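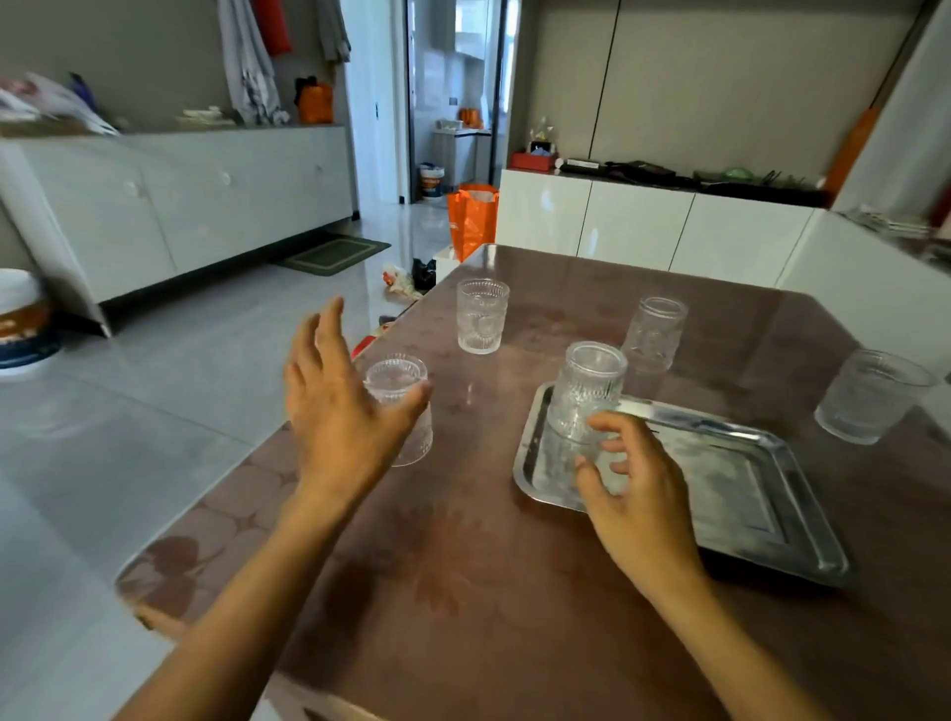
Tray practice at the big table, glasses and all.

Search this site Search Go

About the Tilosach Home Robotics Club

Hello, and welcome! We are a small after-school club for students who would like robots to be a bit more useful around the house, and we have been going, in one form or another, for six years. It began when Shigeru Nagano, who teaches physics, let three students stay behind to mend an old arm called Leken (it never did learn to pick up a pencil, bless it). There are 13 of us now, and Leken still has a shelf of its own.

Our present project is Niltlow, a two-armed machine that we hope will one day lay and clear a table. Before it can do that it needs plenty of examples from people, so a good deal of club time goes on very ordinary jobs done with our own hands: moving glasses to a tray, taking them off, shifting the tray a little and starting again. Josué Lins looks after the recordings and would like around 50 good ones of each job before we go on to plates. Clear glass is hard for Niltlow to see, which is why we keep coming back to it, and ribbed glass has given us some lovely arguments about where the edges are.

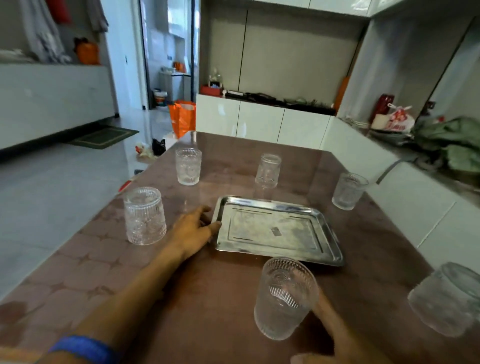
One hand on the tray, one on a glass.

You don't need to know any programming to join. Kenneth Quiambao came to us from the drama society and now writes most of our task lists, and Gerardo Cabrera runs a gentle beginners' hour before the main session for anybody who'd like to find their feet first (there are usually biscuits). Noel Villanueva is getting a team ready for the Dagdag schools' challenge in December, where Niltlow will have to clear a table it has never met before, and we're all rather excited and rather nervous!

Parents, brothers and sisters are very welcome to drop in and have a look. Do speak to Mr Nagano at the physics lab, or leave a note in the club tray at the school office.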